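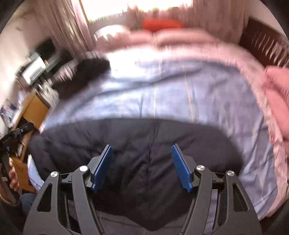
4.2 The open day at Jirkley

I went into the open day expecting to talk about learning rates. What people wanted was to hold the gripper. We ran the demonstration in the upstairs rooms of the Hong building at Jirkley, and from the first group on, there was a line for the Skulix and nobody at my poster.

The setup was the one from Section 3. A visitor picked up the Skulix, got a short talk from Jae-hoon Yoon on how to open and close the jaws, and then had a go at the bedding tasks: lift a corner, pull a cover toward the pillows, fold an edge back. Each turn lasted up to 16 minutes, and we had 20 visitors who agreed to let us keep their recordings. That left us with 331 usable attempts out of the almost 1,000 in the full Hodo set, so the open day is a pretty big slice of the paper.

I had worried that first-timers would be too slow to be useful. They were slow, but the bigger surprise was how much they moved their whole bodies. Our own lab members plant their feet and work from the elbow. Visitors walked, leaned over the mattress and swung the tool from one side to the other while they made up their minds (one man did two full laps before touching anything!). This shows up in the recordings as heavy blur. In Figure 4 the jaws and their blue pads are sharp enough to work with, while the far end of the bed, pink quilt and all, is smeared into streaks. The jaws are wide open over the navy comforter, and a hand is on the dark handle at the lower left.

We kept blurred stretches like this one in the training set. Jae-hoon wanted to drop them and I wanted to keep them, and we argued over it for most of December before training both ways. The comparison is in Table 2. For corner lifts it made no difference I could find, and for long pulls the version with blur did a little better – not enough for me to gloat.

Quilted fabric was another thing visitors helped us with. They tended to go for a seam or a fold first and pinch there, and several told us that a flat stretch of comforter gave them nothing to grab. We had been starting our own attempts in the flat middle for months. I changed the instructions after lunch so that people could start wherever they liked, and the attempts from before and after that change carry separate labels in the release.

Figure 4. Skulix jaws open over a bed, with the pads apart and motion blur in the upper half of the view.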